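3.2 The open day at Clunley

The second setting for our study was an open day at the Clunley site, held on 10/03/2025. We had asked to attend as observers and were given the same route as the other visitors, which took in the upper floor and a talk on the ground floor. A total of 80 people had signed up. They were taken round in small groups, and each group spent 17 minutes at the collection table.

The task shown was pen handling. An operator works at a white table with an orange box, a pen and a notebook, using hand-held grippers that carry printed square markers. Visitors were told that the same task would be given to a robot arm later in the Sarmiento project, and that a short leaflet explained how the recordings would be used. We collected a copy of the leaflet but do not analyse it in this paper.
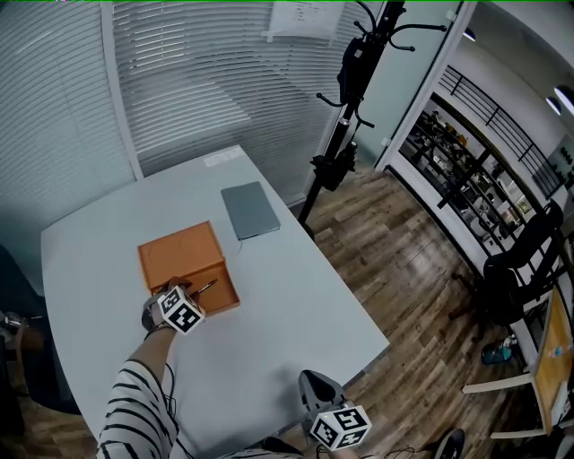
Our interest was in what visitors asked and when they asked it. Two of us took notes by hand, and a third kept a record of the timings. We did not record sound. Notes were typed up the same evening and compared the next morning, and where two versions of a question differed we kept the shorter one. Children's questions were noted but left out of the counts, as we did not have consent from a parent in every case.

The first question in most groups was about the tool. People wanted to know if it was heavy, if the fingers could break things, and who had made it. The guide, Kwadwo Ackah, answered these briefly and then turned to the pen, which he described as a harder object than it looks: narrow, smooth and easy to tip over.

Figure 4. Hand-held gripper with a marker pen upright in a mesh pad. A second gripper is held by the operator, right.

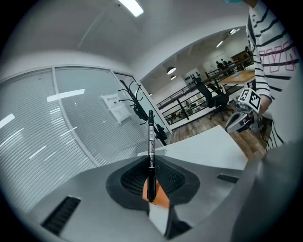 Theerawat Intarasuk
Research Associate, Nistivgate (site notes and figure)

Questions about work and jobs came later, usually once the group had begun to move away from the table. This matches what we found at Grallitz in May, where the demonstration was longer and visitors were seated. At both sites the guides had prepared an answer on jobs and gave it in much the same words each time. At Clunley it was followed by a question in return, asking visitors which tasks at home they would hand over first.
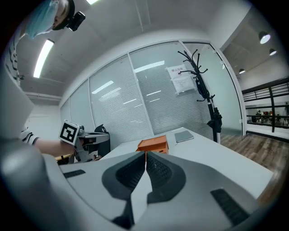 Privacy was raised less often than we had expected. We had planned a separate code for it and in the end merged it with general questions about data. When it did come up, it was mostly about the operator, who had a camera strapped to the forehead, and whether it would pick up the faces of people standing near. One visitor pointed to the sign on the glass behind the table, which reads “禁止拍照” (no photography), and asked if it applied to the operator as well. The guide said that it was meant for visitors. We coded this exchange under both data and site rules.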